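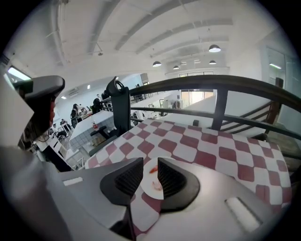

Small plate, with food remnants

Red-orange stains on plates and tubs: is there a way to stop them?

Posted in Kitchen and Laundry by Yanti Subramaniam
7 Jun 2026

I cook a lot with tomato, chilli and paprika, usually all at once, and my kitchen has begun to take on the colour of a traffic cone. The main casualties are a set of Mallo storage tubs, which were clear when I bought them in April and are now the shade of a bad holiday tan. After those come a few cheap white side plates that have gone faintly pink in the middle, and one pale tea towel that I no longer put out when my mother visits.

I've tried washing-up liquid, hotter water, more washing-up liquid, and leaving everything in the sink overnight in the hope that somebody else would deal with it. I live alone, so this last method has had a low success rate.

What I'd like to know is:

Is the stain in the plastic for good, or can it be got out?
Why do some of my plates mark and others don't? They all came from the same shop.
Is there anything I can do beforehand, short of eating plain rice?

I don't have a dishwasher and there is no room for one. Please don't suggest a dishwasher.

Tuhumury
Member, 400 posts

Dishwasher.

(Sorry. In any case it makes tubs worse, as the heat sets the colour. You're missing nothing.)

The orange stuff in tomatoes and paprika dissolves in oil and hardly at all in water, so a tub of sauce that has been warmed up with oil in it is the perfect way of dyeing plastic. If you set out to colour a tub on purpose you'd do much the same thing. Hotter washing-up water doesn't help a great deal once it's in.

For the tubs, wipe out the grease first with kitchen paper, dry, before any water goes near it. People skip this and then wonder why their sponge is orange too. Next put in a spoonful of cooking oil, rub it round with more paper and wipe that out. You'll see some of the colour come off on the paper. Then wash as normal with plenty of washing-up liquid.

Whatever is left, put in the sun. I mean it. Wash the tub, leave it open on a windowsill or outside on a bright day, and give it an afternoon or two. Sunlight fades that sort of orange very well. It will do nothing for the scratches, or for the smell of garlic, which you'll have to learn to live with.

If the inside has gone rough and whitish, that's where it has got too hot in the microwave and the surface has gone. Nothing fixes that. Use it for screws.

The plates are a different matter. Glaze doesn't normally take a stain, but a worn or finely crackled one will let colour into the cracks. Make a thick paste of bicarbonate of soda and water, leave it on for an hour and rub gently with a soft cloth. No wire wool, whatever your neighbour says. If the pink comes back every time, the glaze has had it and I'd keep that plate for standing plants on.

To avoid it in future: let sauce cool before it goes in a tub, and never reheat it in the tub. Old jam jars are free and don't stain.

Fomovari
New member

just buy black ones

Covine
Member, 1,000 posts

Agree with most of Tuhumury's answer, including the screws. Two small additions.

Scrape and rinse plates soon after eating, in cool water to start with. I know this is the advice our parents gave and it was very annoying then too. A smear that takes a few seconds to rinse off at the table's end of the evening is a scraping job by breakfast.

For the tea towel, rub washing-up liquid into the mark while it's dry, leave it a while, rinse, then wash it with an ordinary powder, the kind with an oxygen bleach in it. Liquids mostly don't have any. Dry it outdoors and check before you iron it. If it still shows, go round again.

I wouldn't go mixing cleaning products. Someone on here once put vinegar and bleach on a chopping board and had to stand in the garden for a good while thinking about it.

Yanti Subramaniam

Thank you all. Tubs are on the windowsill now, looking like a very dull art exhibition. It's raining, obviously. I'll do the oil bit on the two worst tonight and try the bicarb on the plates when I've found where I put it.

Fomovari, I did consider it.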